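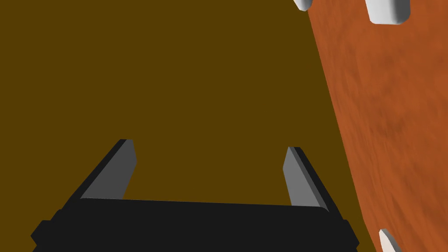 MILTONTON TECHNICAL INSTITUTE
Equipment Planning Group
Minutes of the meeting of Friday, December 6, 2024

1. Minutes of the October meeting
Approved with one correction: the freight charge under item 4 belongs to the Jaslow order and was entered in the wrong column.

2. Simulation before purchase
The group reviewed the simulation work for the two-armed unit quoted by Jaslow. The kitchen counter setup is running on the existing workstation, and the Chair asked that no hardware order be placed until reaching and grasping have both been tried in it. The laboratory reported that renders are slow when all views are saved together. A second graphics card was requested and referred to item 4.

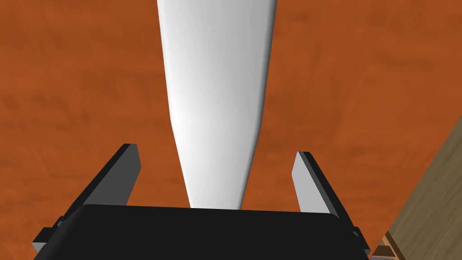
Zheng asked whether the parallel grippers in the quotation could be priced separately from the arms, as the institute may want a different finger length for thin objects. The Chair agreed that the vendor should be asked for a split quotation before the next meeting.

3. Support contract
Two offers were compared. Jaslow includes 3 years of service with parts. Gimo offers a lower yearly fee, parts excluded, and requires 100 hours of operator training to be paid in advance. Members preferred the Jaslow terms but found the wording on software updates unclear. No vote was taken.

4. Budget
The unspent balance on the equipment line is $231, which will not cover the graphics card. It was moved, seconded and carried that the card be added to the spring request under computing. The arms remain under capital equipment.

5. Floor space
The laboratory submitted a proposed layout with a counter along one wall and clearance on the open side for the second arm.
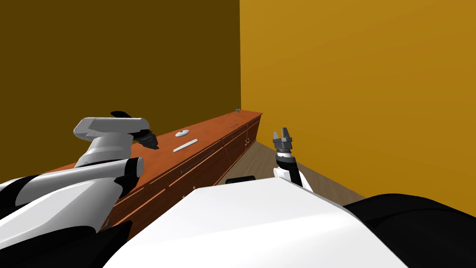

Gimo's representative, attending by phone, objected that clearance should be settled from the manufacturer's reach drawings and offered to send them. The offer was accepted. Electrical work is deferred until the drawings have been checked.

6. Adjournment
The meeting adjourned at 3 p.m.

Equipment Planning Group, Miltonton Technical Institute | Contact the office | Back to top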